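Two-Arm Gripper Comparison: Flower Handling Set

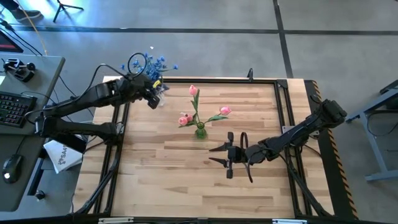

Maintained by the Ordale bench group, Lindsay site | March 2020 | 14 shares | 2 comments

Data card and notes for the finger comparison on the two-arm table. The object class is flowers in narrow-necked vases. Earlier sets used blocks and cups, and are kept in the Jekness repository under their own card.

**Contents**

- 151 episodes, split across two finger designs
- Joint positions, commanded and measured
- Gripper opening, commanded and measured
- Fixed camera video of the table
- One text label per episode (`done`, `partial`, `dropped`, `void`)

**Setup**

Two black arms are mounted on opposite sides of a butcher-block worktable and face inward. Black rails run along the edges of the work area. The target in the reference view is a translucent green glass vase with three pink tulips, placed slightly above the middle of the table. The right gripper is shown with its two pointed fingers apart.

Both arms run the same controller build. Joint data is logged at 30 Hz. Video is resampled to the same rate, so frame index and joint index match after `align.py` has been run. Do not use the raw files without this step – the offset varies between episodes.

**Fingers compared**

`P` – pointed, rigid. Fits between stems. Marks petals if the closing limit is left at the default.

`U` – the Urnham pad, wide and soft. Holds the vase neck well and single stems poorly. In crowded arrangements it tends to pick up a leaf along with the stem.

Each episode uses one finger type on both arms. Mixed pairs were tried and dropped from the release because the calibration files could not be shared between arms.

**Tasks**

1. Lift one stem clear of the vase and return it.
2. Turn the vase while the other arm steadies the flowers.
3. Pass a stem from the left arm to the right.

Task 3 has the most `dropped` labels for both finger types. Most are timing faults at the handover and should not be read as a finger result. Filter on `fault_code` before comparing.

**Known problems**

- 10 episodes have no left gripper opening signal. They are marked `void` and kept for video use only.
- Cable drag on the wrist shows up as a small steady error at full reach.
- Clear glass is hard to segment. Depth is not included.
- Artificial and cut flowers share one object label. A split is planned for May.

**Loading**

`python load.py --set flowers --fingers P --skip-void`

Omit `--fingers` to load both types.

Back to top | © Ordale bench group | Contact the maintainers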